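Robot on shower glass: what happened to your staffing?

Facilities Forum > Cleaning Operations > Automation

grout_line
Posted 14th November

We run the wet areas at the Pitness site in Hutomcombe. Since August one robot has been assigned to wiping down shower enclosures on the late shift. The stall count is 20. Before that, two attendants did the wipe-down by hand between their other tasks. Headcount has not changed. What has changed is the task list, and I am trying to write a new job description that matches it.

Currently the attendants do drains, grout, benches, restocking and anything below knee height. The robot does glass and wall tile. Someone has to load clean towels, collect used ones and sign off each stall. That last part was not in anyone's job before and it takes longer than I budgeted.

Looking for how other sites have classified this work. Is it still cleaning grade or is it something else?

squeegee_ops
We kept it at cleaning grade for the trial and regretted it. Two of our people ended up doing all the fault resets because they were comfortable with the tablet. The rest avoided it. By the end we had an unpaid technician role with no name. If clearing faults is part of the shift, write it down and pay for it.

mh_linen
Laundry side here. Check your towel volume. Our attendants refolded a towel and used the other side. The robot program calls for a fresh one per stall, so our weekly count went up to 3,000 across all sites and the contract with Kolenska had to be redone. The labor you save on glass can reappear in the linen room, usually on a different cost center so it does not show up in the report.

grout_line
Ours is also one towel per stall. I had not looked at linen hours. Will pull them.

tilt_and_turn
I disagree with the idea that this needs a new grade. A floor scrubber did not get anyone regraded. Attendants fill it, run it, empty it and park it. Loading towels and checking glass is the same level of work. Train everyone, rotate it, done.

squeegee_ops
A scrubber does not stop in the middle of a stall and ask for a decision. How many stops per shift are you seeing, grout_line?

grout_line
5 on a typical night. Most are grip checks after the towel bunches up, or a hose hanging where the path planner does not want it. Resets are short but the attendant has to walk over from wherever they are. The walking is the actual cost.

tilt_and_turn
Then clip the hoses back as part of the pre-shift walk and half of that goes away. That is a procedure problem. I would not build a pay grade on it.

wetroom_nights
I am an attendant, different company (Suominen). My shoulders are better since we stopped doing glass by hand. That should be in the discussion somewhere. What I like less is the sequence. I used to pick my own order and do the busy stalls last. Now the order comes from the schedule and I fit my work around it. If a member walks in, the schedule slips and I am the one explaining it to the supervisor.

Also, inspection is harder than doing it yourself. On glossy tile you get the ceiling lights reflecting back at you and you have to move your head to see a streak. Please put a time allowance on that.

mh_linen
Agree on the inspection allowance. We set ours at 20 seconds per stall and it was too short.

squeegee_ops
+1 to wetroom_nights. Give the attendants edit rights on the stall order. It is a settings change.

grout_line
Useful, thank you. Current draft: everyone trained, rotation by shift, a small supplement for whoever holds the tablet, hose clipping added to the pre-shift walk, stall order editable by the attendant. Linen hours to be moved into the same report. tilt_and_turn, I know you will object to the supplement, but the stops interrupt other work and I can't schedule around them yet. I will post the numbers once I have a full month under the new list. Stall wipe on our late shift:

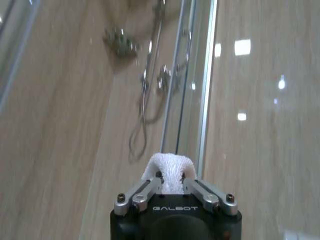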